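HOKBERG MUSIC CLUB
Minutes, July meeting, back room, 7.30pm start (nearer eight)

Present: Fanni Győri (chair), Ottó Szénási (minutes), Jia, Clotis, plus the usual lot from the listening group. Apologies from the two drummers.

1. Last minutes
Agreed. One correction, the band is Cidell with one L at the end not two. Third time we've got it wrong, sorry.

2. Cidell, launch night for the second album
Main business. Cidell want to do the launch here in the autumn, whole record start to finish, then a short set of old stuff. Fanni has heard the finished mixes. Slower than the first one, more organ, two songs over eight minutes. Side two she thinks is the best thing anyone from round here has done. Clotis less sure, likes the singing, finds the drums too polite.

Hall holds 119 standing with the side door open. Band asked could we squeeze in more. No. Fire people were very clear.

Tickets: long talk. Agreed one price, no early bird, no door list longer than the band's own families. Members get first go for a week.

Support act still open. Jia suggested the brass trio who did the spring night. Fanni would rather a solo singer, quicker changeover, the stage is small and the organ doesn't move once it's in. Left for next time. Ottó to ask both what dates they can do.
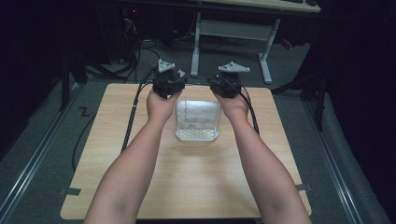
Jia said the changeover worry was overdone, the trio were on and off in no time in spring and all they need is a bit of floor and one microphone between them. If we only ever book people with guitars then we'll only ever get the people who come to hear guitars. Several nods. Fanni said fair enough but she still wants to see it measured out with the organ in place before she says yes.

3. Sound
The left speaker still cuts out when it's warm. Clotis has had the back off, thinks it's a loose joint. Repair quote is 262, which includes collecting it. Agreed to pay. If it goes again after that we hire for the launch and stop pouring money in.

Monitors: fine. The long cable is missing, please check your car boots.

Neighbours. One complaint after the June show, bass through the wall again. Bands to be told finish by half ten, and that means last note, not last song started. Ottó to put it on the sheet they get with the running order.

4. Listening group
Nineteen at the last one, best yet. The live album went down well, the concept album did not, people started talking halfway through side three. Next month's pick is Clotis's, a soul record, he wouldn't say which. Please no more triple albums.

Request for chairs to be put in a half circle instead of rows. Tried it on the night, people liked it, keep it.

5. Review sheet
Ottó wants shorter reviews. The last one ran to four pages on a six song EP. Jia, who wrote it, disagreed. Settled on one page, with a second if it's a full album and somebody has actully listened to it more than twice. Scores out of ten dropped, they only start arguments.

6. Piano fund
Up to some 2000 now with the raffle. Tuner says the old upright isn't worth another go. Fanni to look at two second hand ones. No decision untill she's played them both.

7. Any other business
- Poster for the launch: band are doing their own.
- Lost property: one scarf, one harmonica in G.
- Can whoever has the visitors book bring it back.

Closed 9.40. Next meeting same place, support act first on the list.

O. Sz.

Comments (4)

marlowe_b
Please let it be the trio. Spring night was the best thing I heard all year.

Pat from upstairs
Harmonica is mine, will pick it up at the listening group. Thanks

slowhands
Does the members' week apply if you join now? Asking for me and my brother

Clotis
Yes it does, just join before tickets go up. And the drums ARE too polite.

Contact the club | © Hokberg Music Club | Back to top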